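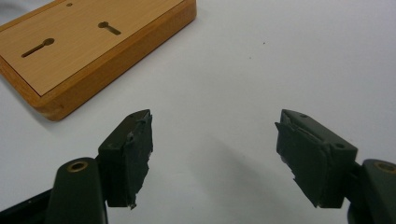

Keyhole slots in the wood veneer of a piece from the Lawal line.

FOR IMMEDIATE RELEASE

Gidis Puts the Hanging Hardware Where the Hanging Hardware Goes

Lawal wall pieces have keyhole slots cut into the wood, and there is no longer a bag of brackets to lose

LITITZ, Feb 18, 2021 – Gidis, a small maker of wooden goods for walls and the people who keep meaning to put things on them, today announced the Lawal line, a set of honey-colored wood pieces that hang from slots cut straight into the back.

The company would like to be clear that it did not invent the keyhole slot. The keyhole slot has been around for ages. You put a screw in the wall, fit the round part over the head of the screw, and slide the piece along until it sits in the narrow part. It is about as exciting as a doorstop and works on much the same level of genius.

What Gidis did do was stop using the other method, in which a customer received a nice piece of wood, two brackets, a packet of tiny screws and a sheet of drawings that looked like a map of somebody's sinuses. Over the past year the company logged 182 customer notes about that packet. Most of them asked where it was. A few asked what it was. One reported that the dog had it.

"We read all of them," the company said in a statement. "We then went to our own homes and found that we had not hung ours up either."

The new pieces come in 8 finishes, from a pale straw to an orange-brown that the workshop calls "toast" and the catalog, after a long meeting, also calls "toast." All of them share the same general manner: fine straight grain on the flat panel, a rounded edge in a deeper tone, and enough thickness to look like furniture. 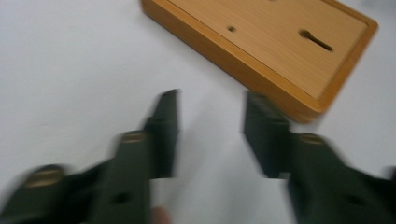
The slots run lengthwise, and hanging a piece takes two screws, a pencil and a level. Gidis supplies the screws. The pencil is up to you. The company has given some thought to the level and now prints a paper strip with every order, marked with the spacing, which can be taped to the wall and drilled through. Early buyers who threw the strip away with the wrapping may write in for another, and many already have.

The Lawal line is finished by hand in Lititz. The veneer is matched along the grain before it is pressed, and the edges are rounded and given a gloss coat. Each piece then rests for four days before packing – a stretch of time during which the staff are asked not to put coffee on it.

Owners of older Gidis pieces have not been forgotten, though some may wish they had been. A refit service opens in April. Send in the old piece and the workshop will cut the slots, fill the bracket holes and mail it back in almost eight weeks. Brackets need not be returned. The company has plenty.

Lawal pieces are available now from the Gidis workshop store and through Brirnov, which carries the line in its home section between the mirrors and the coat hooks. Orders placed through either come with the screws, the paper strip and one page of instructions in large type.

About Gidis

Gidis makes shelves, wall pieces and small household goods in wood. Its workshop and store are in Lititz. The sign out front is still leaning against the building and will be hung shortly.

Press contact: Gidis Press Desk, Lititz. Samples for review can be sent on request, and the desk would be glad to have them back.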